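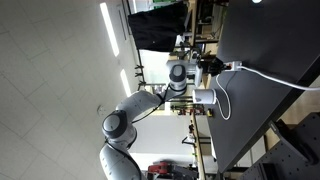 Fig. 1. Arm over the bench, gripper near the power strip.

Sodmont Technical College
Search this site Search Go
Print this page | E-mail this page

Automation Lab 2, Week 6 handout: The cable snag

OK, so this week I'm throwing out the lecture I had planned and we're going to talk about the fault we had on the Fada cell. Most of you heard some version of it in the hallway by now (the one where the arm caught fire is my favorite, and no, it didn't). Read this before lab, please, and bring your own notes from the run if you were there.

The job was a dull one. Pick up a plug, carry it over to the power strip, let go, back to home. We were using the Aquino sequencer, same as in Week 4, and it had gone through 24 cycles without a complaint. On the next one the gripper closed on the plug and picked up a loop of loose cable along with it. The arm lifted, the cable went tight, the strip slid across the table, and the controller threw a protective stop. I wrote down error 575 on the back of my coffee receipt, which is still taped in the logbook if you want to admire it.

Now look at Fig. 1 again with that in mind. There's a white cable making a loose arc across the tabletop and a longer one running off from the strip, and the gripper is right in there with them. The fingers hang just above the table, with the strip on one side and the white cylinder on the other. That's a tight spot! And then there's the arm's own cable, the thin black one looping between elbow and wrist, so you have cables that stay put and a cable that travels, all in the same program.

What I think went wrong, in the order I'd fix it:

Our path file had the strip in it and the table in it. It had no cables at all. As far as the planner knew, that whole patch of table was free air. Cables are miserable to model because they move every time you touch them, so we tend to leave them out and hope.

The gripper check was too simple. It asked "am I holding something?" and the answer was yes. It never asked how wide the something was. Plug plus cable is wider than plug, and we had the finger position right there in the log the whole time (I could have kicked myself).

The force limit was set for the heavier part from the Sudwood exercise and I forgot to put it back. My mistake, and it's why the strip got dragged before anything tripped.

About the reset. Somebody's hand went toward the cable while the arm was still holding tension. Please don't! A protective stop leaves the arm powered and it can keep pulling on whatever it's got. Hit the emergency stop, switch off the outlet feeding the strip, look at which way the cable is pulling, and only then free it. Two people for this, one at the pendant and one at the table.

For lab:

1. Add a keep-out box around the cable run and replay the path at slow speed with the strip unplugged.
2. Write a width check for the grip. Pick your own tolerance and tell me how you got it.
3. Tape or clip down every loose cable before you power up. I'll be coming around to tug on them.

Write-ups are 2 pages, due Saturday by noon in the usual drop folder. Sketches by hand are fine, and if your width check fails on good parts, hand it in anyway with the log attached.

Contact the Automation Lab | Copyright Sodmont Technical College | Back to top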